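About Pindley

Pindley is a homewares shop in Lillon, run from a former bank whose vault now holds tea towels. We opened with 16 products and a till that only worked on Tuesdays. The range has since grown to 662, and the till has been replaced twice.

We buy from small makers and pay them on time, a habit some of them still find alarming. 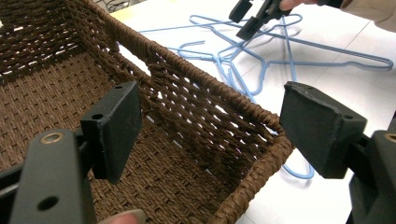 Our second shop, in Rathjen, is smaller and has better parking – both shops sell the same things, whatever the regulars tell you. Orders placed before noon go out the same day, apart from lampshades, which go when we can find a box.

Trade customers should ask for the Fliltora price list. It runs to 316 lines and we apologise for the font.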